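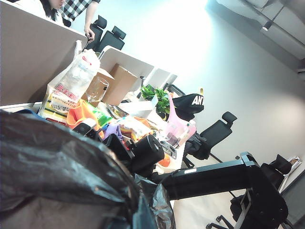 Página 3

Perguntas frequentes sobre a limpeza da mesa partilhada
Espaço de trabalho Veltanham - atualizado em 06/07/2022

Desde que juntámos as mesas compridas no piso da Veltanham, chegam-nos quase sempre as mesmas dúvidas: o que se deita fora, o que se guarda, quem leva o saco, o que fazer ao pacote de bolachas que ficou a meio. Resolvemos responder a tudo com calma e pedimos já desculpa se nos alongamos um bocadinho - é um assunto de que gostamos mais do que seria de esperar!

Quando é que se arruma a mesa?
Ao fim da tarde, quando quem está sentado já fechou o computador e ninguém se importa com o barulho do plástico. Se a mesa estiver mesmo muito cheia (e há dias assim, com caixas, panos e comida tudo ao molho junto às divisórias), não é preciso esperar. Vá buscar um saco preto grande, abra-o bem, sacuda-o para ganhar ar e comece pela ponta que estiver mais perto de si.

Que sacos devo usar?
Os pretos grandes, para o lixo comum. Estão no armário do corredor, em rolos, e encomendamos sempre à Sipos, nove rolos de cada vez. Os sacos brancos, fininhos e meio transparentes, servem para coisas pequenas e leves, como guardanapos ou invólucros, e quando estão cheios podem ir para dentro do preto com um nó simples.

Posso deitar fora um saco de compras que está cheio?
Por favor, não! Um saco cheio, encostado à divisória, é quase sempre de alguém que ainda vai voltar para o buscar, mesmo que pareça esquecido. Deixe-o onde está e ponha um papelinho com a data. Passados três dias sem resposta, levamos nós o saco para a prateleira dos perdidos e achados, onde fica até ao fim do mês.

E as embalagens de comida?
As fechadas ficam. Gostamos de as ver juntas num montinho, ou então na caixa de cartão, com as abas abertas para toda a gente espreitar e tirar o que lhe apetecer. As vazias vão para o lixo, claro. As que estão a meio são o caso mais delicado: se tiverem mola ou fecho, ficam na caixa; se estiverem abertas e moles, despedimo-nos delas.

Os panos coloridos são lixo?
Não, não são, e já perdemos uns quantos por causa desta confusão. Um pano amachucado em cima da mesa, seja laranja, roxo ou de outra cor qualquer, vai para o cesto dos panos, que lavamos todas as semanas. Só deitamos fora os que estão rotos ou tão manchados que já não limpam nada.

Onde ponho os copos transparentes?
Os de vidro e os de plástico rijo vão para o tabuleiro da copa. Pedimos que não fiquem encostados às caixas, porque basta alguém puxar uma aba com mais força para o copo vir atrás. Em março partiram-se vários assim e andámos dias a encontrar bocadinhos.

Como se fecha o saco preto sem o rasgar?
Com paciência. Não o encha até acima: deixe um bom palmo livre, junte a boca toda com as duas mãos, torça o plástico até fazer um pescoço bem apertado e só depois dê o nó. Se sentir alguma coisa bicuda a empurrar por dentro, ponha um segundo saco por fora antes de o levantar.
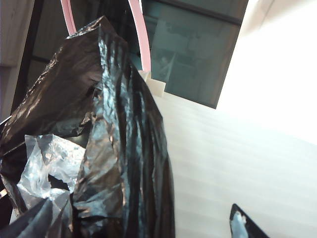 Saco preto com a boca franzida e um saco mais claro entre as dobras.

O saco pode ficar encostado ao vidro?
Por pouco tempo, sim. O plástico deixa marcas no vidro escuro, daquelas que só se notam quando bate o sol, e depois lá vamos nós com o pano. Se tiver de o pousar, deixe um espacinho entre uma coisa e outra.

Tenho de arrumar as cadeiras?
Agradecíamos muito! Encoste-as à mesa com as costas viradas para fora e verifique se não ficou nenhuma asa de saco presa nas rodas.

Quanto custa tudo isto e quem paga?
Está incluído na mensalidade. No ano passado gastámos 2.285 euros em sacos, panos e produtos de limpeza para o piso inteiro, contando com o detergente Ziva, que usamos nos tampos e que cheira a limão sem ser enjoativo. Não cobramos nada à parte, mesmo a quem suja um pouco mais.

Onde se deixam os sacos cheios?
No contentor do pátio, entrando pela porta da Villow. Os sacos levam 110 litros e ficam pesados, por isso é melhor fazer duas viagens ou pedir ajuda a quem estiver por perto. A chave do pátio está pendurada ao lado do quadro elétrico e volta para lá no fim.

Ainda tenho uma dúvida. A quem pergunto?
Passe pela receção ou deixe um bilhete na caixa de sugestões da copa. Lemos tudo e vamos acrescentando as respostas a estas páginas.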